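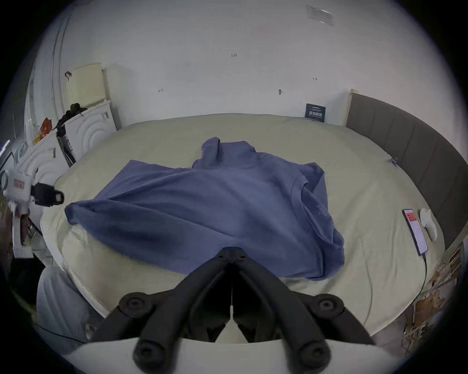

About Flonus

Flonus is a transportation planning office that works with small and mid-sized cities. We study how people get to work, school, and the store, and help city staff decide what to change first. Most of our projects deal with bus routes, bike lanes, curb space, and parking.

Saeed Soltani started the company after several years in a city transit department. There are now 14 of us, split between planning, data, and public outreach.

What we do

Our main tool is Odo, a travel survey that residents fill out on paper or by phone. For the Fada corridor study we collected 2,440 completed surveys in English and Spanish.

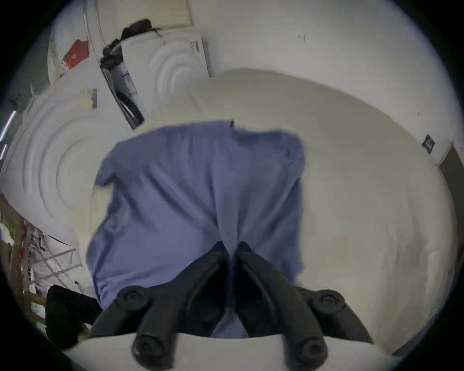
Answers are sorted by neighborhood and time of day, then compared with the city's own bus and traffic counts. City staff get the full tables along with a written report. A draft is normally ready 30 days after the survey closes.

We also run a route review for bus agencies with four or more lines. It covers transfers, stop spacing, and evening service.

Working with us

We take new projects twice a year, in January and July. Street design and engineering drawings are handled by our partner firm, Karamanlidis, under a separate contract.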